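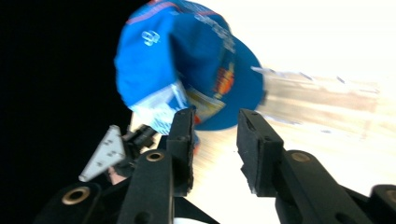 Apparel Basics, Unit 4: The Baseball Cap
Notes for the evening section, Lovham Adult College, March 2023
Instructor: Lena Zieliński

Reading before class: the chapter on shaped headwear in the course packet. Those of you who skipped February's reading on seams should do that one first, and you know who you are.

1. Why we spend a whole evening on this

Students come into this course wanting to talk about coats. Coats are glamorous. A cap is what people put on when they haven't washed their hair. But it packs a surprising number of problems into something you can stuff in a coat pocket: a dome made out of flat cloth, a stiff part joined to a soft part, printing on a curve, and a band that has to sit against a sweaty forehead for years without complaint.

2. Vocabulary

Crown. Everything that sits on the head. Usually cut as wedge-shaped panels that meet at the top.

Brim. Also called the bill, visor or peak, depending on who raised you. I will accept any of them on paper as long as you choose one and stay with it. Last term somebody used all four in a single paragraph and I had to lie down.

Button. The little covered disk where the panels meet. It hides the place where all the seam allowances pile up, and it is the part you feel when you bump your head on a car door.

Eyelets. Vent holes in the panels, stitched or metal.

Sweatband. The folded strip around the inside of the opening.

Closure. Strap, snaps, hook-and-loop, elastic, or none at all on a fitted cap.

Seam tape. Narrow strip covering the raw seams inside the crown. On cheap caps it is missing, and the inside looks like the underside of a rug.

3. Color

A brim in a darker shade of the crown color is one of the oldest tricks in the business. A bright blue crown over a darker blue brim looks deliberate, and the darker cloth is kinder to fingerprints, since the brim is where everyone grabs. A thin contrast stripe, red on blue for instance, wakes the whole thing up for very little money. Two stripes and you are designing for a gas station.

Watch what happens to a color when it turns a corner. The crown catches light from above and the underside of the brim catches almost none. If you match swatches flat on a table, you will be disappointed on a head.

4. Printing and logos

Front and center is the default. Moving a small white mark to one side of the crown is quieter, and it also gets you out of printing across the front seam. Keep in mind:

Small lettering near a seam is asking for trouble. The cloth pulls there, and a letter that was crisp on the screen comes out with a limp.
White on bright blue reads well from across a room.
A single numeral makes a good logo until somebody reads it upside down. Draw yours, turn the page around, and decide whether you can live with it.

5. Labels, or the paperwork

Manufacturers put a great deal of reading matter into a cap and owners put a great deal of effort into ignoring it. The inside tag starts life flat. After some time in a bag it crumples into a ball and hangs out of the opening, where it tickles the ear. Cut it off if you must, but copy down the washing instructions first. Every spring I am shown a shrunken cap and asked what it was made of.

Bright printed labels around the brim are another matter. Peel or keep is a question of taste, and I have lost friends over it.

6. Costing exercise

Our pretend client is Parkuddale, a garden center that wants caps for its staff. Supplier Šimkus will make no fewer than 200. Supplier Peltix will make no fewer than 650, at a lower price per cap. The client has 28 employees. Write one page advising them. Marks are given for arithmetic and for tact.

7. Practical work

Bring one cap that you are allowed to take apart. Check with the person who owns it. Open the sweatband first with a seam ripper, working from the back, then detach the brim, then separate two panels of the crown. Press them and trace them onto paper. Label each tracing as you go. They look very much alike by nine o'clock.

Ieva Baranauskienė will be at the pressing table and has the spare seam rippers. She would like them all returned this time.

Written part: 800 words on how your cap was put together, in order, with your tracings attached. Please don't hand in the cap. I have enough caps.

Next unit: gloves. Bring both.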